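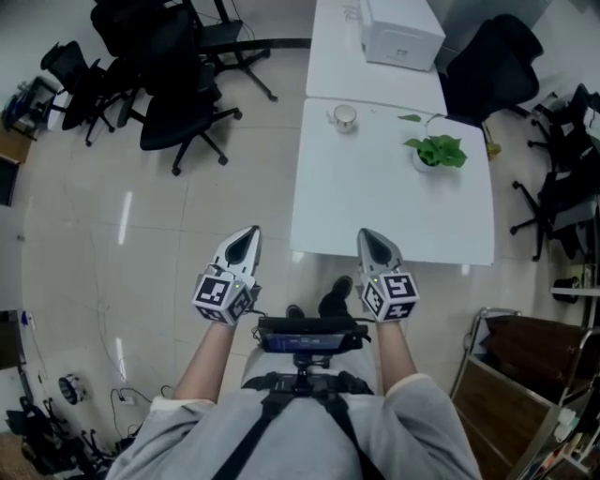 La position d'un récipient sur une table partagée est une variable que la littérature sur les bureaux collectifs a peu étudiée. Les travaux disponibles traitent surtout le poste individuel, où la tasse est placée selon la main dominante et selon la place que laissent l'écran et le clavier. Sur une table sans poste attribué, ces contraintes sont plus faibles, et il faut demander quels repères les restent remplacer. Nous proposons de décrire chaque récipient par deux valeurs seulement : la zone du plateau et la direction de l'anse. La figure 2 donne un cas simple pour ce codage. La table est blanche et rectangulaire, la tasse est en céramique blanche, et elle se trouve vers le coin arrière gauche du plateau, avec l'anse à gauche. Dans notre grille, ce cas reçoit le code AG-g (arrière gauche, anse à gauche). Le bord de la tasse est d'une teinte argentée ou métallique pâle, et c'est lui qui la distingue le mieux du plateau, car les deux surfaces ont la même couleur.

Le choix du point de vue demande une précision. Les termes « avant », « arrière », « gauche » et « droite » sont toujours définis à partir de l'observateur, debout ou assis devant le bord le plus proche de lui. Ils ne disent rien sur la personne qui a posé l'objet. Une tasse à l'arrière pour nous peut être à l'avant pour un utilisateur de l'autre côté, et son anse change aussi de direction. Pour cette raison, nous n'avons pas tiré du code AG-g une conclusion sur la latéralité de l'utilisateur. Muriithi, la grille dont nous sommes partis, admettait une telle conclusion quand une chaise était présente devant la table. Nous avons supprimé cette règle, parce que les chaises de Cillthorpe sont déplacées plusieurs fois entre le matin et la fin de l'après-midi.

Le corpus comprend 2716 relevés, réunis dans les bureaux de Cillthorpe et dans ceux de Tininetti. Les deux lieux ont des tables de forme semblable, mais leurs usages sont différents. À Cillthorpe, les tasses sont communes et retournent à la cuisine de l'étage. À Tininetti, chacun apporte la sienne, et la diversité des formes y est donc plus grande — gobelets avec couvercle, verres, tasses à deux anses. Pour les récipients sans anse, la seconde valeur du code reste vide. Nous avons préféré cette solution à une valeur « neutre », qui aurait été confondue dans les tableaux avec une anse orientée vers l'observateur.

La division du plateau en 4 zones est volontairement grossière. Une première version, testée sous le nom d'Oltuvari, comportait une bande centrale et des bandes de bord. Elle a été abandonnée parce que les codeurs étaient souvent en désaccord sur la limite de ces bandes, en particulier pour les tables vues de biais. Avec la division retenue, il reste une difficulté pour les objets placés sur une ligne médiane. Dans ce cas, le codeur considère la base du récipient et ignore l'anse. Si la base est partagée également entre deux zones, le relevé est marqué comme indéterminé et il est exclu des comparaisons de la section suivante.

Il faut enfin signaler une limite du matériel lui-même. Un récipient blanc sur un plateau blanc est moins facile à délimiter qu'un récipient foncé, surtout dans une pièce claire. Les relevés de ce type ont été codés une seconde fois, à l'aveugle, et la seconde valeur a été conservée uniquement lorsque l'anse était visible sans ambiguïté.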